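Moving a hamper packing bench to a two-armed robot

These notes are for shift leads at sites that are about to go through what we did at Karabulut. We pack gift baskets by hand, up to 570 on a busy shift, and one of our 4 benches now has a robot on it. Taner Karakaya ran the changeover and Umut Tokgöz looks after the software.

Step 1. Write down the job as it is done now

Stand with your packers for a full shift and note the order they pick things up in. Our written instruction said bottle first. Most people put the small boxes in first and stood the bottle against them. Use the order people follow, and ask them to check your notes before anyone programs from them.

Step 2. Run the layout in simulation

Ask for this before the bench is touched. Put in your own mix of goods, including the awkward ones, and have a packer sit with whoever is running it. Doğukan Keskin, who has packed here for years, spotted that our bottles needed to start further from the basket.

In our layout the basket goes at the back of the tray with its liner already folded over the edges. Cans stand upright in front of it and the bottle lies on the left. Keep the middle clear enough for both hands to work.

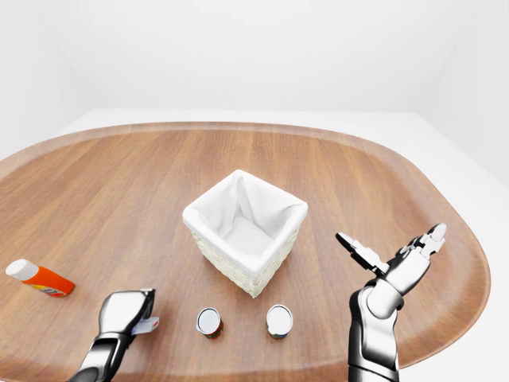

Step 3. Agree who does what

Put it in writing. At our bench the robot fills the basket. A packer fits the liner, loads the tray, checks the finished basket and ties the ribbon. Tell people early if their job title or pay grade is affected. Ours stayed the same, but we left it until May to say so and that caused worry we could have avoided.

Step 4. Train everyone on the bench

Each packer needs to know how to stop the robot, clear a dropped item and restart. We allowed 49 minutes a person and ended up going over the restart twice.

Step 5. Change the rota

Loading trays is lighter than packing but duller. Swap people over at each break, and keep at least one hand-packing bench open for odd orders.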